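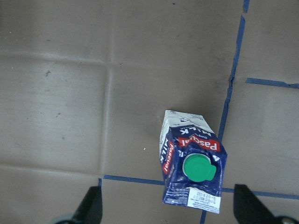 How do I skip eight years in the middle of a short story?
Asked by Pao-chu Chuang, Sunday, July 14, 2019
Section: Fiction, short forms

I'm writing a story for the Tillbridge library anthology. The limit is 2,000 words, title not included. It's in the third person and past tense all the way through.

The first half follows a girl called Trollora who lives in a ferry house on the river with her uncle, Carbone. One night he takes the boat across in fog to fetch a doctor and doesn't come back. In the second half she is grown up and running the ferry herself, and a man gets on who is wearing her uncle's coat. That second half is the story I want to tell. The first half is there so the reader knows what the coat means.

At the moment there's a bridge between the two halves which takes up 600 words. It covers the search, the winter after, her first job at the mill in Wulberg, coming home again and painting the boat. I like a lot of it, but two people in my writing group said they skimmed it. I tried cutting straight from the night of the fog to the man in the coat and then a different person said she was lost for half a page and thought Trollora was still a child.

Things I've thought of:
putting "Eight years later" on a line of its own
starting with the man in the coat and doing the childhood part as a flashback
keeping the bridge but making it shorter

The first feels a bit like a film. The second worries me as I've never managed a flashback that didn't turn into the whole story. Is there a usual way of doing this? I have until December so there is time to rewrite.
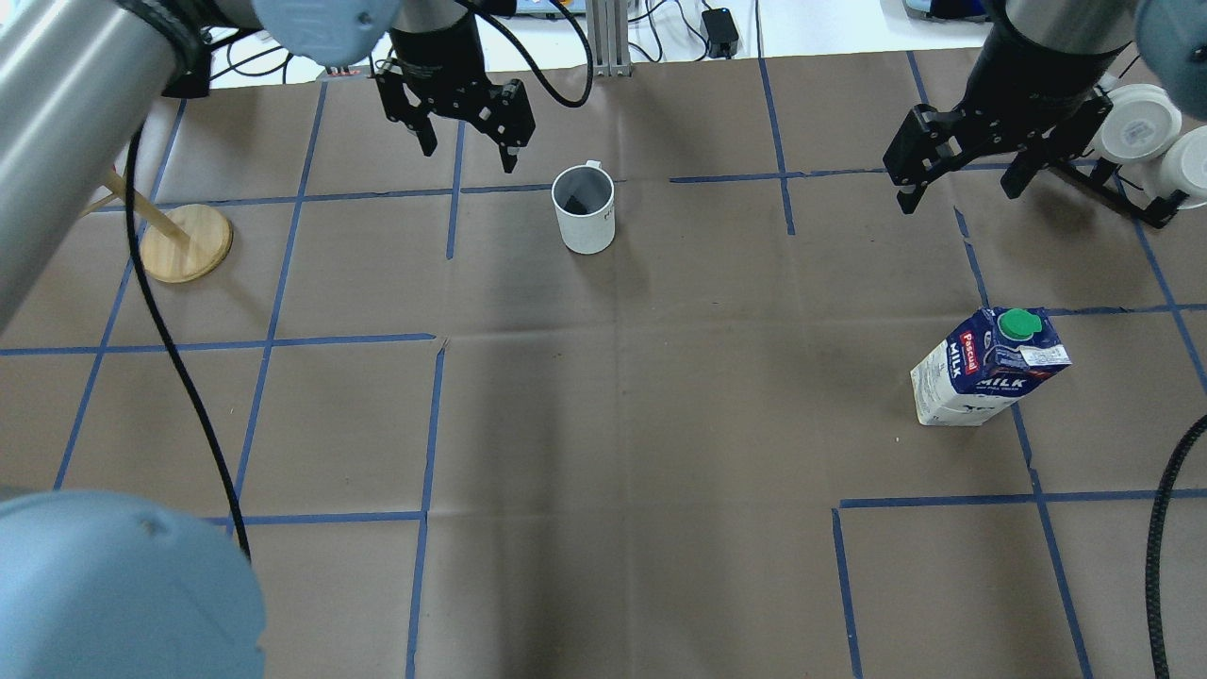 Rattana Kongkaew wrote: Take the bridge out and put a line break in. Then make sure the first sentence after the break has something in it that a child couldn't do. The reader only got lost because you gave her nothing to go on.

Say you end the first half on the girl waiting at the landing stage. If the next line is "Trollora stood at the landing stage", of course people think it's the same night or the next morning. If the next line is "The licence was in Trollora's own name now, and the inspector still asked to speak to Carbone", they know that years have passed, that he never came back, and that she has taken over. You can give the exact number later on if it matters. Most readers won't mind waiting a paragraph for it.

"Eight years later" on its own line is fine too. It's plain and everyone understands it. I wouldn't use it here, though, as you have only one jump and the coat scene can carry the information without help.

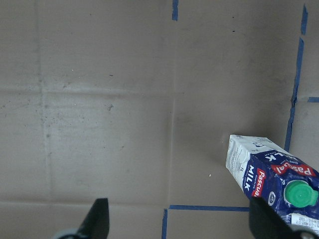 As for the parts of the bridge you like, go through it and mark the sentences you would be sorry to lose. I did this with a story of my own and found there were three. One of them went into the new opening, one became a line of dialogue, and the last I never found a home for. The mill could be something the man in the coat asks about. The paint on the boat could be wet, so he has to be told where to sit, and then you have her looking at the sleeve of the coat for a reason.

I would leave the search out altogether. He went into the fog and she is running the ferry, so the reader can work out that the search failed.

Don't do the flashback. With a limit that short you'd be going backwards just when the reader wants to know about the man.

Comment from Pao-chu Chuang: Thank you, the wet paint is very useful. I had it three pages too early. Does it matter if the line break falls at the bottom of a page? They print these as small booklets.

Comment from Rattana Kongkaew: Yes, it can vanish. Put a centred asterisk in the gap and it will survive the typesetting.

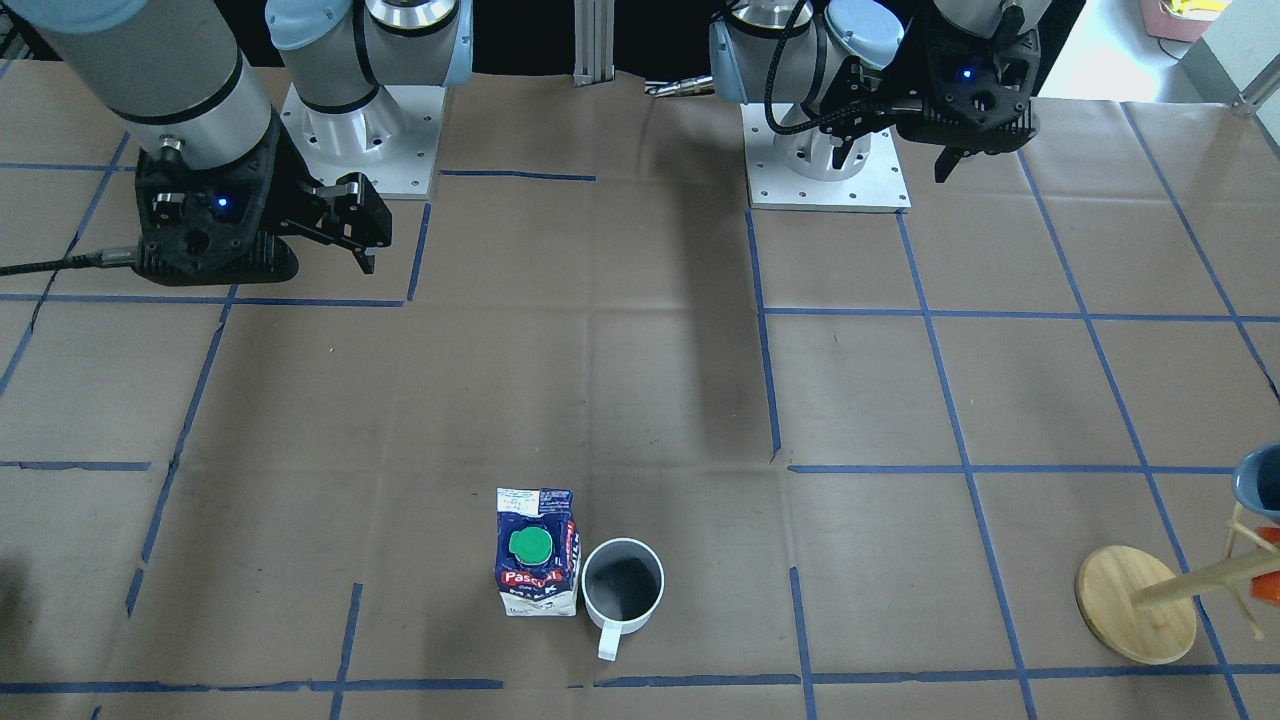

Brown paper marked out in a grid with blue tape.

Bendik Amundsen wrote: I disagree about the flashback. Start with the coat. It's the best thing in the story and at present it doesn't turn up until halfway. Plenty of good stories open on the odd thing and fill in behind it.

You could keep the childhood part to one paragraph – the fog, the doctor, the boat going out – while she is pulling on the rope. I think you're more able to do this than you say.

Comment from Ottilie Rainer: But then the reader doesn't know Carbone when the coat appears, so it's only a coat. I'd want to have seen him wearing it first.

Comment from Bendik Amundsen: Depends how well the coat is described. Give it a missing button or a burn on the cuff.

Wichai Bunnag wrote: Just change the tense. First half past, second half present. Did this in mine and it was fine.

Comment from Rattana Kongkaew: That can work, but she'd still need to say how much time has gone by.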